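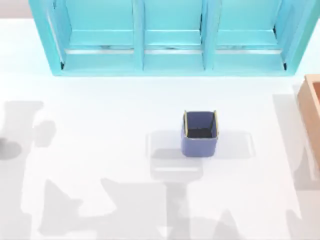 Checklisten & Merkblätter > Regale und Ablagen

Regalkontrolle im Haus Burnunwood - Durchgang mit Kommentaren

Stand: 15/06/2026
Kontrolle: Rosalie Hofstetter
Begleitung und Leiter halten: Beat Holzer

Liebe alle, die ihr bei uns Dinge in Regale stellt (also wirklich alle), dieses Blatt ist wieder etwas länger geworden. Beim letzten Durchgang im November kamen so viele Rückfragen zu den einzelnen Punkten, dass ich meine Bemerkungen diesmal gleich dazuschreibe. Wer nur wissen will, was zu tun ist, schaut auf die Punkte mit "offen".

1. Standfestigkeit
In Ordnung, mit einer Bemerkung.
Alle Regale im Erdgeschoss stehen satt auf dem Boden. Ich fasse sie jeweils auf Schulterhöhe an und drücke einmal kräftig nach hinten und einmal zur Seite, mehr braucht es für den Anfang gar nicht. Das schmale Regal neben der Garderobe hat dabei leise geknackt. Beat hat die hintere Schraube nachgezogen, seither ist Ruhe.

2. Befestigung an der Wand
Offen.
Im Materialraum im ersten Stock fehlen am hohen Regal 2 Winkel. Die Löcher sind noch da, und wer auch immer die Winkel abgenommen hat, hatte bestimmt einen guten Grund - vielleicht liegen sie ja noch in einer Schublade? Bitte bei mir melden. Bis dahin bleiben die oberen zwei Böden leer, ein Zettel hängt daran.

3. Fächer, Trennwände, Kanten
In Ordnung.
Mit der flachen Hand allen Vorderkanten entlangfahren, langsam und am besten mit einem dünnen Handschuh. Offene Fächer mit senkrechten Trennwänden sind mir die liebsten, darin kippt wenig um, und man sieht von vorne, was zu weit herausragt. Bei lackierten Stücken bitte auch auf Abplatzer an den Seitenwänden achten. Die sind zuerst nur unschön, mit der Zeit werden sie aber spitz, und irgendwann hängt ein Wollpullover daran.

4. Belastung der Böden
Teilweise offen.
Für die Böden im Keller gilt weiterhin höchstens 30 kg pro Boden, gleichmässig verteilt. Das Schildchen dazu war am mittleren Regal abgefallen und klebt jetzt wieder. Im Papierlager biegt sich der unterste Boden sichtbar durch. Dort liegen die alten Kataloge von Drernalia, die wir schon zweimal entsorgen wollten und dann doch wieder durchgeblättert haben. Ich schlage vor, wir behalten einen Jahrgang und bringen den Rest zur Papiersammlung. Wer Einwände hat, darf gerne auf einen Kaffee vorbeikommen.

5. Höhe und Abstand zur Decke
In Ordnung.
Im Kellergang hat Beat die Raumhöhe mit dem neuen Lasergerät gemessen: 2,494 m. Er war sehr zufrieden mit den drei Stellen nach dem Komma, und ich gönne es ihm von Herzen. Wichtig für euch: Auf die obersten Böden kommt nichts, was die Lampen berührt.

6. Was steht wo
In Ordnung, mit Bitte.
Schweres nach unten, Leichtes nach oben, Zerbrechliches in die Mitte. Kleine Behälter und Holzkisten dürfen beim Sortieren natürlich auf dem Tisch stehen. Auf dem Boden vor den Regalen möchte ich sie aber nicht antreffen, denn dort stolpert man mit vollen Armen darüber (ich weiss, wovon ich rede, mein Knie auch).

7. Leiter und Tritt
Offen.
Die Leiter ist gut. Beim Tritt ist ein Gummifuss so abgelaufen, dass er auf den Fliesen rutscht. Er steht vorläufig bei mir im Büro und soll bitte auch dort bleiben. Der Ersatzfuss ist bei Ender bestellt, Beat montiert ihn, sobald er da ist.

8. Fluchtweg
In Ordnung.
Vor der Tür zum Hof war alles frei, sogar der Schirmständer ist umgezogen. Vielen Dank dafür!

Noch zu erledigen
Winkel suchen oder neue besorgen: Beat
Kataloge aussortieren: Rosalie, Hilfe willkommen
Gummifuss am Tritt ersetzen: Beat
Schlüssel zum Papierlager wieder ans Brett hängen: wer ihn hat

Nachtrag von Beat
Die Winkel sind gefunden, sie lagen im Werkzeugkoffer mit der Aufschrift Stöckli. Die Schrauben dazu fehlen allerdings. Ich nehme beim nächsten Einkauf passende mit, der Zettel am Regal bleibt so lange hängen.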